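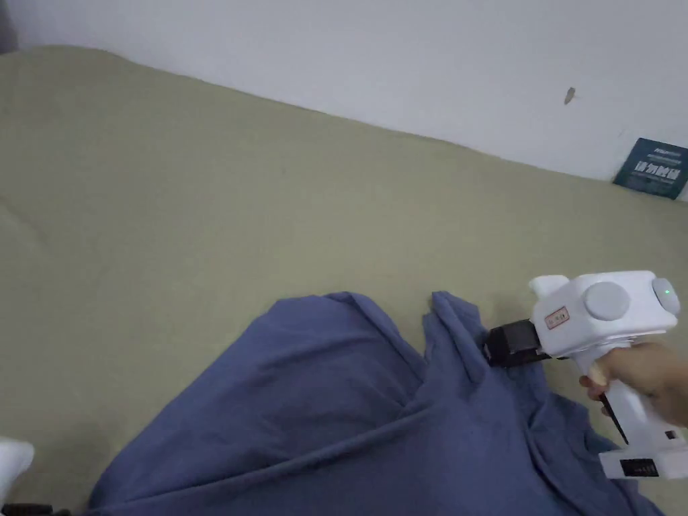
Slate-blue fabric pinched in a fold on a sage-green sheet. Picture: Perngate

PRESS RELEASE
26/05/2024

Perngate opens sign-ups for its bedroom folding sessions

Hello from all of us at Perngate! I'm Judit Kiss, I started these folding sessions in my own spare room, and I'm very happy to say we're putting on a proper run of them this June. There will be 16 sessions in all, they're held at our place on Stolov Road, and you don't need to be tidy to come (I wasn't, and my sister will happily tell you so).

The idea is simple. Most of us don't have a big table or a utility room, so we do our folding on the bed, and that's where we teach it. You get a made-up bed with a fitted sheet, a heap of crumpled things to work through and somebody beside you who has done it a great many times. We start with one piece of cloth. You find an edge, pinch it, lift it and let the rest hang before you lay it down again, and it's surprising how many of the creases you can get out before you've folded anything at all!

After that we move on to shirts, then pillowcases, and then the fitted sheet, which gets an evening to itself. I've had people swear at me over the fitted sheet. Bring one from home if you have one you particularly hate.

I get asked a lot about colours, so a quick word on that. We like plain bedding for the sessions, greens mostly, with something darker on top so you can see where your folds are going. White on white is murder under a ceiling light and I've given up on it.

Each session has room for 7 people and lasts an evening, with tea halfway through. Somogyi, the linen shop, is lending us the bedding again, and Wodik is printing 100 copies of our little folding guide to give away. Once they've gone they've gone, I'm afraid, so do ask for yours when you book.

We're also collecting clean bedding that's still got some life in it. Our target is 4000 pieces by the end of the year, single sheets and pillowcases especially, and you can drop them off at any session whether you're booked on or not. Please wash them first and tie each set together with string or an old ribbon, it saves us hours.

To book, ring the Perngate desk or pop in. Reporters are welcome to come along and fold, just let me know beforehand so I can make up another bed.

Contact: Judit Kiss, Perngate

ENDS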